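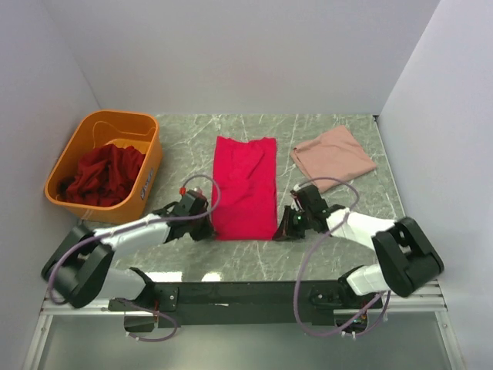

Brosano 双腕卓上セル(衣類・リネンたたみ向け)

メーカー:Brosano
国内取扱い:Kanville 設備部
区分:受注手配品/デモ機あり
本体価格:580万円(税別、据付・教示・送料別)
標準納期:11週

カタログの一行目には「たたみ工程を無人化」とあります。当社のページではこの表現を使いません。デモ機を預かって試してきた範囲では、無人にはなりませんでした。条件のそろった品物を、人がそばにいる状態でたたませる装置、というのが現時点での当社の理解です。それでも買う意味のある現場はあると思いますので、以下、見積依頼の前に読んでいただきたいことを書いておきます。読み終えて見積りが要らなくなったら、それはそれで結構です。

■ 構成

・アーム2本(左右対称配置、手前の共通ビームに固定)
・二指グリッパー2個
・作業台と三方の囲い壁
・制御用PCと動作ソフトウェア(初年度ライセンス込み)
・非常停止スイッチ

含まれないもの

・供給コンベヤ、かご、仕分け棚
・安全柵またはエリアセンサー
・たたみ上がり品の検査装置
・品種ごとの教示作業
・電源工事、床の補強

含まれないもののほうが気になる、という感想をよくいただきます。当社も同じ感想です。とくに供給と検査は、どちらも「お客様側で容易に用意できる」と資料に書かれていますが、容易だった例をまだ見ていません。丸まった布を1枚だけつまみ出して台の上に広げるところが、この作業でいちばん面倒な部分です。デモ動画の多くは、すでに広がった布から始まります。動画をご覧になるときは、布がどうやってその位置に来たのかをメーカーに聞いてください。返事が長いときは、人が置いています。

■ 処理能力の数字について

カタログ値は1日3000枚です。条件欄の小さな字を読むと、「同一寸法のフェイスタオル、整列供給、連続運転」とあります。連続運転というのは、段取り替えも、つかみ損ねの復旧も、清掃もない一日のことです。

当社の試験では、預かり期間を通した記録が2713枚で終わりました。1日ではなく全期間の合計です。もちろん休ませていた日もありますし、途中で教示をやり直した時間も長いので、この数字をそのまま能力と読むのは装置に気の毒です。ただ、カタログの「1日」をそのまま投資回収の計算に入れるのも同じくらい乱暴です。稟議書に書く枚数は、自社の品物を自社の人が流して測ったものにしてください。測れないうちは空欄にしておくことをおすすめします。

時間の測り方も、取扱い各社でそろっていません。アームが布に触れてから離れるまでを1サイクルと呼ぶ会社もあれば、次の布が台に載るまでを含める会社もあります。当社の見積書に添える試験票では後者に統一しています。他社の見積りと並べると当社の数字だけ悪く見えますが、直すつもりはありません。

■ 品物ごとの所感

無地のタオル、おしぼり、平らな四角いもの。形が読みやすく、端もつかみやすいので、ここから始めるのが無難です。ただし洗濯を重ねて縮んだものと新品が混じると、角のそろいが目に見えて悪くなります。

Tシャツなど襟と袖のあるもの。できることはできます。きれいに広がっていることが前提で、片袖が身頃の下に入っていると、そのままたたんでしまうことがありました。装置はその仕上がりを失敗とは判定しません。検査装置が別売りであることを、もう一度思い出してください。

薄手の化繊、すべる裏地のあるもの。つかんだつもりで離れています。指先の材質を替えれば改善するという説明を受けていますが、替えた指先での試験をまだしていないので、当社からは何も申し上げられません。

暗い色の、くしゃくしゃのもの。かごの中で折り重なった濃色の布は、どこが端なのか人間でも迷います。ここをうたい文句にしている資料があれば、ぜひ当社にも送ってください。

大判のシーツ。対象外です。腕が届きません。問い合わせが多いので書いておきます。

■ 専用機との比較

タオルだけを大量に流す工場であれば、Mulder のような専用のたたみ機をまず検討してください。当社では Mulder を扱っていないので、売りたくて言っているわけではありません。決まった形のものを決まった折り方で処理するなら、双腕アームの器用さはほぼ余分です。余分な器用さにも保守費はかかります。

双腕セルが候補に残るのは、品種が日によって変わり、1品種あたりの枚数が少なく、しかも折り方に指定がある現場です。制服のレンタル、宿泊施設の館内着、展示用の見本たたみあたりでしょうか。こういう現場は一方で教示の回数が増えるので、教示費を誰が払うのかを先に決めておかないと、半年後に請求書を見て驚くことになります。
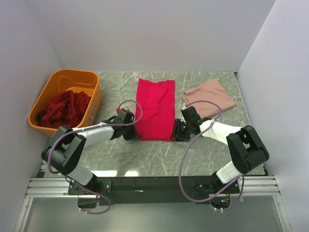
人手との比較も、同じ表に入れてください。熟練の方が横に立って1枚たたむあいだに、アームはまだ最初の角へ近づいている、ということが実際にあります。「夜も動くから速度は問題にならない」という反論をメーカーから受けました。夜に止まったとき誰が直すのかと聞いたところ、遠隔サポートとのことでした。遠隔サポートの受付時間は夕方までです。この点は引き続き確認中です。

■ 技術担当への質問と回答

動作ソフトウェアは Celteck が供給しています。同社の Bořivoj Koubek 氏に、当社から質問を送りました。許可を得て要旨を載せます。

新しい品種の追加にはどのくらいかかるか。
「品物による」とのことです。食い下がったところ、形が既存品種に近ければ手本の動作を人が繰り返し示して調整し、遠ければ最初から集め直しになる、という説明でした。日数の保証はできないそうです。正直な答えだと思いますが、工程表には書けません。

照明の影響は。
あるそうです。台の表面に光が映り込む環境や、窓から日が差す場所では、設置後に再調整を勧めるとのこと。再調整は有償です。設置場所を決める前に、昼と夕方の両方で現場の明るさを見ておいてください。

台の上に別の品物が載っていても動くか。
教示のときと配置が大きく変わらなければ動く、変われば分からない、という回答でした。隣に置いたかごや、たたみ終えた品物の位置も「配置」に含まれます。現場の方が便利な位置へかごをずらすのは、ごく自然なことです。それで調子が変わる可能性があるなら、床や台に置き場所の印を付ける運用まで含めて考える必要があります。

つかみ損ねたとき、自分で気づくか。
気づく場合もある、とのことでした。割合を尋ねた質問にはまだ返事がありません。届き次第ここに追記します。

■ 予算の立て方

本体価格だけで比べると、かなり手の届く設備に見えます。当社で見積りを作ると、だいたい次の項目で膨らみます。

1. 据付と安全対策
囲い壁は作業の範囲を区切るもので、人の手が入らないことを保証するものではありません。手前側は開いています。リスクアセスメントの費用は必ず別に立ててください。

2. 教示
初期費用に含める会社と含めない会社があります。当社は品種単位で分けて出します。一式と書いてある見積りを受け取ったら、品種数の上限を聞いてください。

3. 消耗品
指先の部品、ケーブル類。アームに沿って外を通っているケーブルは、動くたびにたわみます。引っかかりと擦れは日常点検の項目に入れ、交換用を1組は手元に置くほうがよいでしょう。メーカーの推奨交換時期は資料の版によって食い違っており、現在照会しています。

4. ライセンス
2年目以降は年額です。更新しない場合に既存の品種まで止まるのか、追加だけができなくなるのか、契約書の書き方があいまいでした。当社で扱う分については、既存品種は動き続ける旨の覚書を付けるよう交渉しています。覚書が取れるまで、当社からの正式な注文書は発行しません。

5. 人件費
減る分ばかり計算されがちです。供給する人、見張る人、止まったときに呼ばれる人の時間を足してください。試験中の当社では、この三役を同じ担当者が兼ねており、本来の仕事はほとんど進みませんでした。

■ 補助金を使う場合

年度末の1月から3月に問い合わせが集中します。標準納期を逆算すると、その時期の発注では検収が間に合わないことが多いので、日程から先にご相談ください。「とりあえず申請だけ」という進め方には、当社は見積書をお出ししていません。申請書の処理能力の欄にカタログ値を写すことも、お断りしています。

■ デモのお申込み

Kanville の展示室でデモ機をご覧いただけます。午前10時からと午後2時からの2枠です。必ずご自分の現場の品物をお持ちください。洗ったばかりのきれいなものに加えて、実際に流れてくる状態のもの、しわのあるもの、ほつれたもの、色の濃いものを混ぜていただけると助かります。当社で用意したタオルだけを見て帰られる方には、後日もう一度お越しいただくようお願いしています。

デモ中の撮影は自由です。うまくたためたところも、落としたところも、社内でお見せになって構いません。品物の供給はお客様の手でお願いします。どれだけ丁寧に置けば動くのか、どの程度雑に置くと止まるのかは、ご自分で置いてみるのが早いです。

貸出しは、エリアセンサーを含む安全対策が済んだ事業所に限ります。貸出し中の教示は有償、操作説明は無償です。

■ よく聞かれること

中古はありますか。
ありません。出てきたとしても、ソフトウェアの権利が移せるか確認できるまでは扱いません。

リースは組めますか。
組めます。ただし教示費はリースの対象外になることがあります。

たたみ以外にも使えますか。
アームとしては使えます。ただ、別の作業を覚えさせる費用は別の設備を買うくらいの気持ちで見ておいてください。「将来はほかの作業にも」という一文を購入理由の中心に置いた稟議は、通ったあとで苦労されると思います。

結局、買ってよいのですか。
品種が少なく枚数が多いなら専用機を、枚数も少ないなら作業台の高さの見直しを先に。どちらにも当てはまらず、装置の面倒を見る担当者が決まっている場合に、デモへお越しください。担当者が決まっていない場合は、決まってからで間に合います。

見積依頼の際は、品種の一覧、1日の枚数(繁忙期と閑散期)、折り上がりの寸法指定、設置予定場所の写真を添えてください。写真は片付ける前のものでお願いします。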